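## Workshop Notes: The Two-Arm Household Project

Members of the Womholm shared workshop have now completed the second stage of the household robot build, known internally as Drummond. The project began in July with a set of donated motors and a single workbench. It has since grown into a complete upper body with two working arms, built by members during the regular evening sessions and, for the smaller parts, in their own garages and spare rooms.

The purpose of Drummond is modest. The machine is intended to pick up light objects from the floor of an ordinary living room and place them on a table. The design group agreed early that the arms should be built and wired in the workshop while the control software was developed in simulation at home, so that the two lines of work could proceed without waiting on each other. Members who cannot attend in person have been able to contribute fully to the second of these.

The simulated room was prepared by Gareth Bunting, who also maintains the arm model. It runs in Plustavix, the simulator adopted by the software group in place of the earlier test program. The model is updated whenever a link length or joint limit changes on the physical arms, and members are asked to report such changes on the workshop board before the end of the session in which they are made. 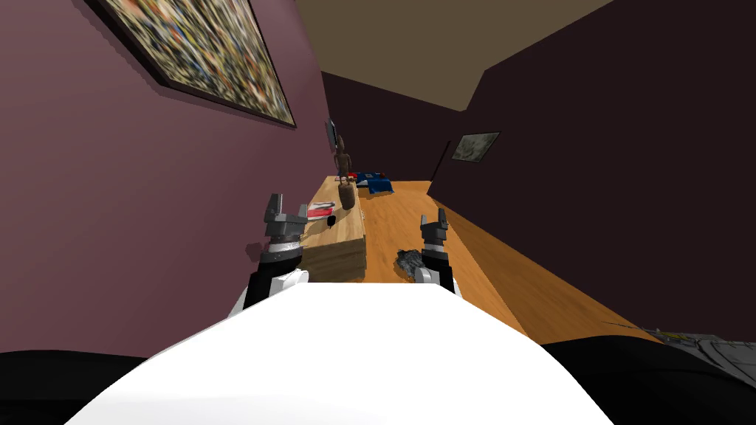

WOMHOLM, 2023-12-24

The view from the simulated robot takes in both grippers, raised with their fingers pointing upward, and the room beyond them. A low wooden table runs along the left wall, and several items lie on the floor, including a dark gray crumpled object below the right gripper and something made of blue fabric farther back. Soft and irregular shapes of this kind remain the most difficult part of the work. The grasp planner was written with boxes and cylinders in mind, and its performance on anything without a clear edge has been uneven.

To measure progress, the software group has set a fixed trial of 1,000 simulated pickups for each new version of the planner. Object positions are changed between attempts, and the results are stored with the version number so that any member can repeat them. Versions that perform worse than their predecessor are kept on file but are not loaded onto the physical arms. The current version has passed its trial and is approved for use at the bench.

Work on the hardware has continued at the same time. The wrist joints on both arms have been rebuilt with Rulard bearings, replacing the printed bushings used in the first stage, which had worn unevenly and allowed the grippers to drift under load. The cable run through the left elbow has been lengthened by 140 millimeters to remove a pinch point at full extension. The right elbow will receive the same change once the replacement cable has been delivered. Until then, the right arm is limited in software to a reduced range, and the limit must not be lifted for demonstrations.

Members working on the arms are reminded of the following arrangements:

- Two people must be present whenever the arms are under power. One of them stands at the stop switch and has no other task.
- Firmware changes are tested in the simulator before they are loaded.
- Tools borrowed from the electronics cabinet are signed out on the sheet inside the door. The small torque driver is currently missing, and its return would be appreciated.
- Printed parts left on the bench without a name and a part number will be moved to the scrap bin at the end of the month.

The next stage will concern the base. The group has considered both a fixed stand and a wheeled platform, and a decision is expected after the cost of the drive motors has been confirmed. Members with experience in battery packs or motor controllers are particularly invited to take part, as the existing power supply was sized for the arms alone and will not support a moving base.

The simulated room and the arm model are available on the shared drive, together with a short setup guide for home computers. Two versions of the guide are currently in circulation. The one marked "bench copy" is out of date and should be discarded, as it refers to the old joint numbering. Questions about the model, and reports of joints that behave differently in simulation and at the bench, should be addressed to Gareth Bunting through the project page. Reports should state the planner version and the joint number, and should include the saved log wherever one is available.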